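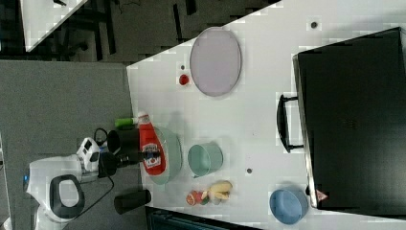 How to clean a countertop toaster oven

A toaster oven that gets used every day needs a quick wipe once a week and a proper cleaning once a month. Grease left on the walls smokes at high heat, and crumbs under the lower elements can catch fire. The whole job takes less than an hour, most of it waiting.

What you need

Dish soap
Baking soda
White vinegar
Two soft cloths and a non-scratch sponge
An old toothbrush

Skip steel wool and spray oven cleaner. Steel wool scratches the coating, and the spray gets into the heating elements, where you can't rinse it off.

Step 1. Unplug it and let it cool

Pull the plug from the wall. Turning the dial to off isn't enough. Leave the door open until the inside is cool to the touch.

Step 2. Take out the loose parts

Remove the rack, the baking pan and the crumb tray. On most models the crumb tray slides out from the front or the back. Older Pavden ovens have a hinged floor that drops down when you release a catch underneath, so put newspaper down first.

Shake the crumbs into the trash and put the parts in a sink of hot, soapy water. If the pan has burned-on grease, cover the spots with baking soda and leave it to soak while you do the rest. 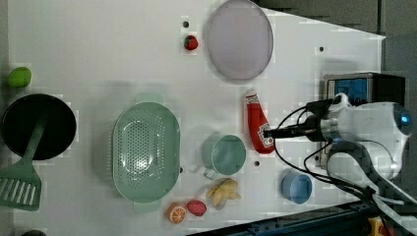

Step 3. Clean the inside walls

Mix baking soda with a little water until it spreads like toothpaste. Put it on the greasy areas with the sponge and keep it well away from the heating elements. Leave it for half an hour, then wipe it off with a damp cloth. You will need to rinse the cloth several times.

If a white film stays behind, wipe it with a cloth dampened with vinegar - damp, not dripping. Some ovens, including the Endale models, have a coated interior that says soap and water only in the manual. Check before you use the paste.

Step 4. Do the door

Wipe the glass with soapy water on both sides. For brown stains, use the same paste as in step 3 and give it 5 minutes. Run the toothbrush along the hinge and the bottom edge, where crumbs pack in and stop the door from closing properly.

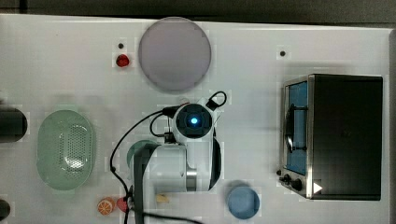

Toaster oven and a plate on a white tabletop.

Step 5. Wipe the outside

Use a damp cloth with a drop of dish soap, and dry it right away. Go around the dials with the toothbrush. Don't spray anything directly at the vents.

Step 6. Dry everything and put it back

Dry the rack, pan and tray completely before they go in. Plug the oven in and run it empty at a low setting for 8 minutes with a window open. A faint smell the first time is normal. If you see smoke, turn it off, unplug it, let it cool and wipe the walls again.

We use cookies to improve your experience on this site. By continuing to browse, you agree to our cookie policy.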